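# Steamed bun

A **steamed bun** is a piece of leavened wheat dough cooked in steam instead of dry heat. It has no crust, very little color, and a devoted following among people who consider both of those to be advantages. Plain buns are eaten as a staple in place of rice or sliced bread; filled buns are eaten as a meal, a snack, or a way of putting off a meal.
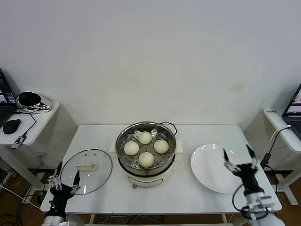

The word "bun" does a great deal of work in English. It covers plain Chinese *mantou*, filled *baozi*, the Vietnamese *bánh bao*, the Korean *jjinppang* and the Filipino *siopao*, along with several things that are sweet, fried, or shaped like hedgehogs. Speakers of the languages concerned generally keep these apart without effort.

## Dough

The basic dough is wheat flour, water, yeast, and a little sugar. Some cooks add oil or lard for softness, and some replace part of the water with milk. Baking powder is added in many commercial kitchens, where it helps the rise and starts arguments.

Flour with a low or medium protein content is usual. Bread flour produces a chewier bun, prized in parts of northern China and treated as a mistake almost everywhere else. Bleached flour gives the very white surface that many buyers expect. Unbleached flour gives a pale cream or yellowish one, which tastes the same and sells more slowly.

A common home quantity is 300 grams of flour to half that weight of water. The dough should be stiffer than bread dough and is kneaded until smooth, a stage that recipe writers describe as taking ten minutes and that takes as long as it takes. Pockets of air left in the dough show up later as blisters on the skin.

## Proofing

Most methods call for two rises, one before shaping and one after. The second is the one that goes wrong. An underproofed bun is dense and slightly translucent in patches. An overproofed bun swells handsomely in the steamer and then wrinkles like a dropped balloon, sometimes while guests are watching.

Cooks test readiness by lifting a shaped bun, which should feel light for its size, or by pressing it gently and seeing how fast the dent fills. Both tests are reliable in the hands of someone who no longer needs them.

## Steaming

Buns are set on paper, cloth, cabbage leaves, or an oiled surface, with space left between them for expansion. Small plain buns commonly take 14 minutes once the water is boiling. Filled ones take longer, depending on what has been put inside and how much of it.

There are two schools on the matter of starting temperature. Cold-water starters place the buns over unheated water and let them finish rising as it warms. Hot-water starters wait for a full boil. Each school has grandmothers on its side, and the question is regarded as closed by both.

### Equipment

Bamboo baskets absorb some of the moisture that would otherwise fall back on the food. They stack well, smell pleasant, and grow mold if put away damp. Metal steamers are easier to clean and last longer, but condensation gathers under the lid and drips. The usual remedy is a dish towel wrapped around the lid, with its corners tied up on top, well away from any flame. Electric steamers remove the need for a stove and are popular in dormitories, including those where they are forbidden.

### Collapse

Sudden shrinkage after cooking is the most discussed fault in the subject. Proposed causes include overproofing, weak flour, too fierce a boil, dripping water, and lifting the lid too soon. The standard advice is to turn off the heat and leave the lid slightly open for several minutes. Buns that collapse anyway may be sliced and fried, and are then said to have been meant for frying.

## The Stostley bun

The town of Stostley is associated with a large plain bun, sold from bakery windows and split while hot to hold pickled cabbage. It was introduced by the Đàm family, whose shop on the Rullton road originally made filled buns and switched to plain ones during a shortage of pork. Customers were asked to bring their own fillings. Enough of them brought cabbage that the arrangement outlived the shortage.

The food writer Zanele Shabalala, in her pamphlet *Bread Without a Crust*, called the Stostley bun "a pillow with opinions" and reported that the shop sold 700 on an ordinary Saturday. During the June fair the figure rose to 3,000, though her account does not say how many were eaten and how many were thrown. Bun throwing was later moved to the far side of the river.

The neighboring village of Flunell claims an older bun of its own. It is somewhat flatter, and the people of Stostley consider it a collapsed one.

## Storage and reheating

Steamed buns go stale quickly at room temperature and turn leathery in a refrigerator. They freeze well. Frozen buns may be steamed again without thawing, and come out close to their original texture. In a microwave they should be covered with a damp paper towel and heated briefly. A bun microwaved bare for too long becomes hard enough to require a new entry under building materials.

## See also

- Dumpling
- Flatbread
- Pickled cabbage
- Rullton rye loaf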